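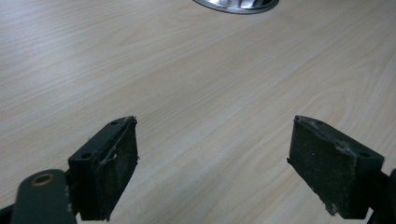 4.2 Planning the equipment budget

The first budget for the Drivham study was written by Szewczyk and Dankwa before any demonstration was recorded. It followed the usual order of a grant application: large items first, then small items, then one line named "consumables", to which very little thought was given. In this section we describe how the budget changed, as we believe that other small laboratories can plan better than we did.

We bought three hand-held grippers of the same pattern. One complete gripper, with linkage, mounting blocks and the first pair of pads, cost us 557 dollars. The price includes the printing of the plastic parts at our workshop in Menville but does not include the hours of the person who assembles them. Teresa Żak kept a record of these hours for the first gripper only, and for this reason we do not report them.

The whole amount for the hand-held tools was 2383 dollars. After the three grippers were paid, the rest had to cover spare pads, screws, bushings and postage. At the time it looked generous. The printed parts gave us almost no trouble, and the money for reprinting them was mostly not used. The pads were a different matter.

The pads are cut from a dark, rubber-like sheet and fixed to the inner face of each mounting block. Our supplier, Dunleavy, gives no figure for their life in this kind of use, and we had assumed that one pair would serve for a full recording period. We then set a planning interval of 800 demonstrations per pair. Figure 4 shows a pair with damage of the type which we now use as the signal for replacement. On the left finger a thin strand of torn material has come away near the top of the pad, and on the right one the upper edge is uneven, with a lighter worn strip. Both surfaces also hold dust and lint. Dust alone is not a reason for replacing a pad, and the operators are asked to clean it with a damp cloth and look again.

Figure 4. Friction pads of a hand-held gripper, showing wear at the upper edges.

We did not measure how friction changes with wear, so the decision to replace is made by eye. Two of the authors did not always agree. Nowakowski preferred to change the pair as soon as any edge became ragged, while Staniforth wished to wait until an operator complained of slipping. For budgeting purposes the first rule is more expensive but easier to plan, and we adopted it. A pad which is partly torn also looks different in the wrist camera, and we did not want this difference to be mixed with the differences between tasks.

With the new rule we ordered pads in one lot of 20 pairs. A single large order saved on postage and gave us material from the same sheet. Its disadvantage is that money is spent early, and our department closes its accounts in April, so the order had to be moved forward and the second table camera was left for the following year. The robot arm, which we call Ella, is paid from a separate fund and uses the same pads. We advise to count both uses in one line, which we failed to do in the first version.

Two smaller points should be mentioned. The bushings at the pivot points were bought in a bag much larger than needed, as no smaller quantity was sold. The screws that hold the blocks were lost more often than they were broken, and a small closed box beside each table was a cheap remedy. Neither item changed the total in an important way, but both caused days without recording when they were missing, and the cost of such a day does not appear anywhere in our tables.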